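Prellton Shared Workshop and Kitchen Building
Monthly Walk-Through Checklist, with Comments
Month: December
Area covered: ground floor, upper floor, loading door, rear yard
Previous list: November, two items carried over (see 4.3 and 7.2)

How the marks work: OK means checked and fine. FIX means it needs work but the room can stay open. STOP means the room or item is out of use until it is dealt with. N/A means it doesn't apply this month. Comments go under the item they belong to.

1. Entrances and exits

1.1 Main door opens fully and closes without help — OK

1.2 Rear exit opens from inside without a key — OK
Comment: The push bar is stiff on the left side. It works with one hand, so it passes, but put it on the list for the next time the locksmith is in.

1.3 Exit route clear from kitchen to rear yard — FIX
Comment: Three flattened boxes and a hand truck were in the passage at 8:15 a.m. Moved on the spot. Tenants have been told before that the passage is not storage. The painted line on the floor has worn off near the utility closet and should be redone.

1.4 Exit signs lit — OK
Comment: The sign over the stairs flickers when the hall lights are switched on, then settles.

1.5 Emergency lights, 30-second button test — FIX
Comment: All came on except the unit at the top of the stairs, which lasted a few seconds. Battery ordered from Stivia. Retest when it's fitted, and write the month on the case in marker like the others.

2. Fire equipment

2.1 Extinguishers in place and hung at the right height — OK

2.2 Gauges in the green, pins and seals present — FIX
Comment: Kitchen extinguisher has no seal. Gauge is fine and the pin is in. Awasthi to reseal on their visit. Until then check it weekly.

2.3 Inspection tags signed — OK
Comment: The tag on unit 1677 is hard to read from steam. Ask for a plastic sleeve.

2.4 Fire blanket by the range — OK

2.5 Smoke alarms tested — OK
Comment: The upper floor alarm is much quieter than the rest. It passed, but the unit is old and should go in next year's budget.

2.6 Space under sprinkler heads kept clear, at least 20 inches — OK
Comment: The house rule is 20, a bit more than we need, and tenants seem able to judge it by eye. The top shelf in the dry store was close last month and has been brought down.

3. Floors, stairs and walking areas

3.1 Stair treads and nosings secure — OK

3.2 Handrail tight — FIX
Comment: Lower bracket moves. Screws tightened, but the hole is worn and needs a plug and a longer screw.

3.3 Mats flat, no curled corners — FIX
Comment: The entrance mat curls at the wall side. Turned around for now. Replace.

3.4 Floor drains clear — OK
Comment: Slow at the dish sink, still draining. Strainer emptied.

3.5 Wet floor signs available — OK
Comment: Two in the utility closet, one by the dish sink. The one with the broken hinge was thrown out.

4. Electrical

4.1 Panel door closes, nothing stored in front — OK

4.2 Breakers labeled — FIX
Comment: Breaker 28 still says "old oven." That oven left in the spring and the circuit now feeds the label printer and the bench outlets. Relabel, and change the sheet inside the door to match.

4.3 Cords and plugs undamaged — FIX (carried over)
Comment: The mixer cord was taped in November and is still taped. Tape is not a repair. If it isn't replaced by the next walk-through the mixer goes to STOP.

4.4 GFCI outlets tested — OK
Comment: All tripped and reset. The one left of the hand sink takes a hard push.

4.5 No extension cords used as permanent wiring — FIX
Comment: One run behind the upper floor desk, for a space heater. Heater unplugged and tenant notified. Heaters go straight into the wall or they don't get used.

5. Work surfaces and small containers

5.1 Tables stable, no rocking — OK
Comment: One foot adjusted on the table nearest the loading door.

5.2 Surfaces clean and in usable condition — OK
Comment: Light scratches and scuffs on white tops are accepted as wear. A cut deep enough to catch a fingernail is not, and goes down as FIX. Food is prepared on the steel tables only.

5.3 Glass kept upright and away from edges, put away when not in use — FIX
Comment: Glass goes back in the divided tray at the end of each session, small bottles included. A bottle on its side can roll, and the packing tables have no lip on the working side. Same comment as October.

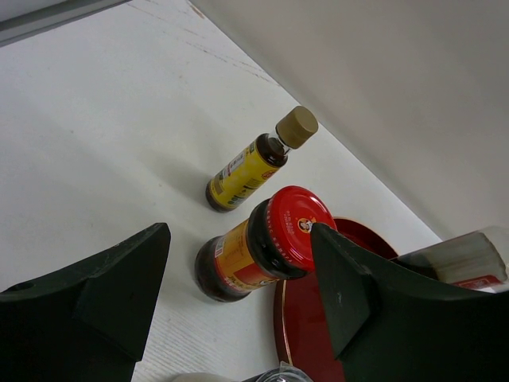

5.4 Containers labeled with contents — FIX
Comment: Two spray bottles in the utility closet had no label. Contents unknown, so both were set aside for disposal. Blank labels are in the drawer under the printer, and there are plenty of them.

5.5 Broken glass bin present and not overfilled — OK
Comment: Brush and pan are with it. Gloves are not. New pair needed, size large.

6. Chemicals and cleaning supplies

6.1 Stored below and apart from food — OK

6.2 Safety data sheets in the binder — FIX
Comment: The sheet for the new degreaser is missing. Zellel, who supply it, will send one on request. Product code on the drum is 3440. File it under D, and remove the sheet for the old one at the same time.

6.3 Drum taps closed, no drips — OK

6.4 Eyewash station flushed — OK
Comment: Ran three minutes. Water was rusty at first and cleared quickly. Weekly flush log has two blank weeks — fill it in when it's done, and don't fill in the gaps afterward.

6.5 Bleach and acid cleaners kept on separate shelves — OK

7. Kitchen

7.1 Walk-in cooler door opens from inside — OK
Comment: Release knob tested with the door shut and a second person outside.

7.2 Hood filters clean — FIX (carried over)
Comment: Left bank cleaned, right bank not. The rota is on the side of the cooler. Each tenant has one month and the filters are part of it.

7.3 Gas shutoff reachable and marked — OK

7.4 Slicer guard fitted — STOP
Comment: Guard is present but the thumb screw is missing and it lifts off by hand. Slicer unplugged and tagged at 9:40 a.m. It stays out of use until a proper screw is fitted and the guard has been checked. A bolt from the parts jar won't do.

7.5 Hand sinks stocked — OK
Comment: Paper towels low in the kitchen, refilled.

7.6 First aid kit complete — FIX
Comment: Burn gel is out of date and the blue bandages are nearly gone. Everything else matches the card in the lid.

8. Loading door and yard

8.1 Roll-up door runs smoothly, stops when blocked — OK

8.2 Dock edge paint visible — FIX
Comment: Worn in the middle. Wait for warmer weather, paint won't hold at the moment. Use the yellow tape until then.

8.3 Salt or grit on hand — OK
Comment: One full bucket, one half. The scoop is missing again.

8.4 Yard lights working — OK
Comment: The timer was still on the summer setting. Changed to come on at 4:30 p.m.

8.5 Dumpster lids closed — FIX
Comment: Cardboard was sticking out of the recycling side. Break boxes down before they go in.

Work to be arranged by the office
Battery for stair emergency light (ordered)
Extinguisher seal, kitchen
Handrail bracket
Entrance mat
Mixer cord
Slicer thumb screw
Data sheet for degreaser
Burn gel, blue bandages, large gloves
Passage floor line, when the passage can be closed overnight

Work for tenants
Keep the rear passage clear
Right bank of hood filters
Small glass back in the tray
Space heater — wall outlet only
Labels on every spray bottle

Copies of this list go on the board by the time clock and in the binder. If you fix something, write your unit number and the time next to the item on the board copy and leave the original mark as it is. The slicer tag is removed by the office only. Next walk-through starts at 8 a.m. from the loading door end, so please have the yard side unlocked.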